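Foro Jovley > Cocina y menaje > Acabado para tablero de haya

zemus44
Tablero nuevo, sin tratar, para mesa de comer. Dudo entre aceite duro y barniz al agua. He lijado a grano 100. 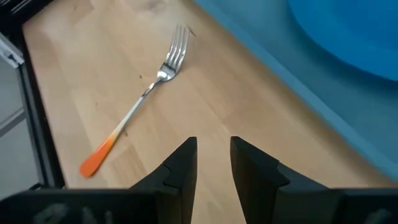 El aceite sería Fashola, dos manos.

Jimeck
Grano 100 es poco para aceite. Sube a 180 y no pases de 240 — más fino cierra el poro y absorbe mal.

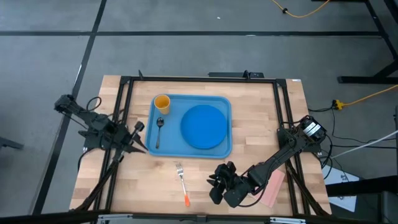
Para uso diario yo pondría barniz. El aceite pide repaso cada año.

zemus44
No coincido. El barniz rayado obliga a lijar entero; el aceite admite reparación local.

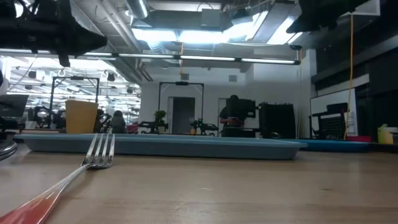
¿Alguien lo ha aplicado con humedad alta? En agosto aquí se llega hasta el 800 % del tiempo de secado de la ficha.

Jimeck
Ese dato no cuadra. Revisa el espesor de la mano.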